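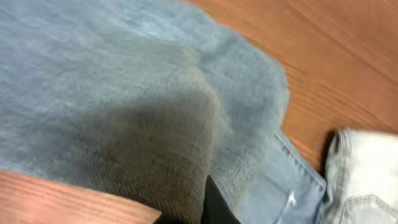 Denim on the wooden table, seen from the wrist camera. November 2025.

The garment-sorting arm at the Skesdale shared workshop has entered its second phase of construction. The first phase, completed in April, covered the base, the shoulder and the electrical cabinet. The present phase concerns the wrist, the gripper and the handling of soft materials, beginning with denim.

The arm is a joint project between the author and Kusum Uniyal, who designed the gripper. Zihan Duan wrote the control software, known within the workshop as Brokamis, and maintains it from home. All parts other than the motors were made or modified on the premises.

Denim was selected as the first test material for practical reasons. Members of the workshop had donated a quantity of worn jeans, and the fabric is heavy enough to remain where it is placed. It also presents difficulties that a cotton towel does not. Seams are considerably thicker than the cloth beside them, and a finger that slides easily under a single layer may stop at a line of topstitching. Frayed threads are a further concern, as a loose strand can be drawn into the finger joint.

The original fingers were cut from aluminum bar and proved too blunt for the task. They pushed the fabric across the table and seldom picked it up. The replacement fingers are black and taper to a slanted point, which allows the tip to work into a fold. Kusum produced 7 versions before the angle was considered acceptable. The fifth version remains in the drawer under the bench and should not be discarded, for it may be suitable for knitwear.

Placement of the camera at the wrist has required compromise. At close range the fabric occupies most of the view, and shaded folds can be difficult for the software to distinguish from dark cloth. Pale and bleached denim causes the opposite problem under the bench lamp. Zihan has added an exposure adjustment that is applied before each approach. Motion blur has not been resolved, and the arm is currently operated at reduced speed for this reason.

A formal trial of 48 picks was carried out on mixed denim, with garments dropped onto the table in no particular arrangement. The arm lifted a single garment on 41 occasions. In 2 of the remaining attempts it lifted a pair of garments together, and in the others it lifted nothing. Most of the failures took place near waistbands.

Work on the wrist cable will continue next. The present cable rubs against the housing when the joint is fully turned, and a longer one has been ordered from Bajpai. Members wishing to use the large table are asked to consult the booking sheet beforehand, as the arm must be parked and switched off at the cabinet before other work begins.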